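Pondus Project: Teaching a Connector Task with Hand-Held Grippers
Student project report, second year
Aug 20, 2023

3. Collecting the demonstrations

The task we chose was joining and separating small wire connectors. Our first plan was to drive the arm by remote control, using the Zondetti joystick set that the department already had. Turning a plug by a few degrees took many small corrections, and most attempts ended with the plug on the table. After two weeks we had 83 usable runs and stopped.

For the second round we used a pair of hand-held grippers, one in each hand. The person holds the tool and does the job at normal speed, and a camera on the gripper records the fingers and whatever is in front of them. No arm is needed at this stage. We collected 400 runs this way and kept the joystick runs as a separate set.

Each run followed the same order. The plugs were placed on a white table with their wires attached. One gripper took hold of a plug and brought it to the middle, and the other gripper came in from the opposite side. We did not fix the starting positions, but we asked people to leave space round the plugs so that the wires could be moved freely.

The wires gave us more trouble than the plugs. They are thin and stiff, and they push the plug round when it is held by the tip only. In 132 runs the plug turned in the fingers before the second gripper had closed. We marked these runs but left them in, as the person usually put the plug straight again and we wanted the robot to learn that part too.

Labelling was done in Brindedeo. We marked the start and end of each grip by hand and did not label the wires at all. Runs with a long pause were cut to the part where the grippers were moving.

The hardest moment to label was the handover, when the tips of both grippers are close to the same plug. We went through these parts one frame at a time.

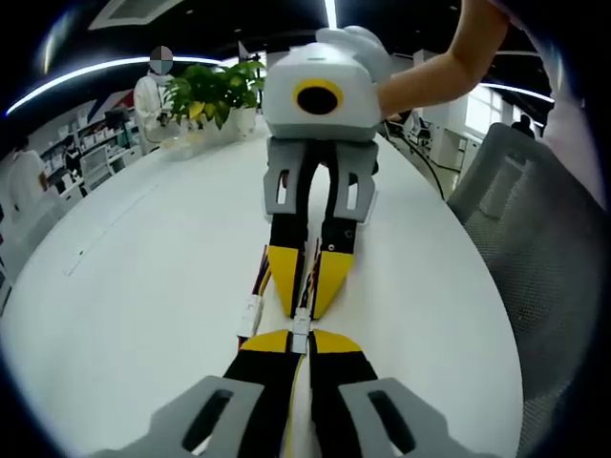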